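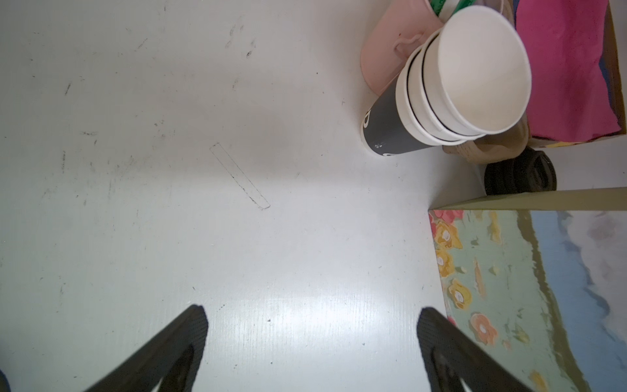
Arm at the packing bench, six weeks in

mukbench_tony
Posting this bc the last thread got locked. We're a small craft kit outfit, kids party sets, paper cups, felt, painted boards, that kind of thing. They put a two-finger arm on the bench in January. It was supposed to do the loose picking so we could do the fiddly bits. What happened is we do the fiddly bits plus everything it hands back. Anyone else living with one of these? What changed for you, pay, breaks, headcount, anything.

stilla19
Which gripper? We have the soft triangle kind from Stiltari, fingers flex around the part. Fine on cups as long as they're nested. Single cup it squishes unless somebody turns the force down, and then it drops the heavier stuff.

mukbench_tony
Same type I think. Black, dotted inside. No idea who makes it, label's on the back of the base and the base is against the wall.

K_Sugawara
Line lead at a different place (gift baskets). Going to disagree with the tone a little. Before the arm I had two people off with wrists at the same time. Since then none. Nobody on my crew misses picking cups 800 to a shift.

dockside_leo
ok but did the two people come back to the same job?

K_Sugawara
One did. The other moved to receiving, her choice.

dockside_leo
"her choice"
we had a lot of choices like that too

K_Sugawara
I was in the room for it, you weren't. She wanted the earlier shift.

nermin_k
Can we not. Tony asked what changed. For us:
- setup takes longer than the run on small orders
- everything has to be in the same spot every time, tape on the table, outlines drwan on the table, and god help you if you put your coffee down
- fabric is hopeless. Felt it sometimes gets. Mesh it drags the whole pile
- no raise

stilla19
Felt works if it's standing up in the box with an edge showing. Flat in the bottom, forget it.

mukbench_tony
Outlines yes!! Ours is covered in them. Old ones never come off all the way so new person sees three boxes and asks which one. I say the dark one. They're all dark.

imai_m
Use a printed mat. We got white vinyl ones, swap the mat when the kit changes. Also cuts the glare, our wrist camera hated the shiny bench.

mukbench_tony
Asked for a mat. "Next quarter."

T.Fujimoto
Integrator side, not the one that did yours. Six weeks is early. Mixed kits are the hardest thing you can give a cell like that, soft goods and cups and flat boards on one table. I would have started with one item. If it's handing back a lot, write down WHAT it hands back, not just how many. That list is the only thing that gets a vendor to come out.

dockside_leo
so now he does the picking and the paperwork for it

T.Fujimoto
For a couple weeks, yes. Should be paid time. I tell every customer that and maybe half do it.

mukbench_tony
We do it on the back of the pick sheets. Boards are the worst btw. Painted face scratches if it comes down at an angle, so boards are back to hands only. Which is fine, I like doing the boards.

nermin_k
Did your rate change when they took boards off it?

mukbench_tony
Nope. Rate sheet still says arm does boards. So on paper we're slow.

K_Sugawara
OK that one I'm with you on. Get it fixed in writing. I had the same with Arai when they did our targets, they'd timed it on an empty bench with one tray. Took 2 meetings. Bring somebody from the floor who runs it, don't go up by yourself.

dockside_leo
look at us agreeing

stilla19
Question for imai_m, does the mat slide? We tried something like it and the arm nudged it over a little every cycle till it was missing by a finger width.

imai_m
Ours has clips at the corners. Before the clips yes, it walked.

mukbench_tony
Update 02/10/2019. Took the sheets up with me and Rosa from nights. Boards come off the rate starting next pay period, they put it in an email so I have it. No mat. No raise, they said look at it again after the Stillell order. Supervisor wants us to "train" the two new temps on the arm, which nobody's trained me on lol

nermin_k
Ask for the trainer rate

mukbench_tony
there's a trainer rate??

nermin_k
Check your handbook. Ours is buried under shift differential.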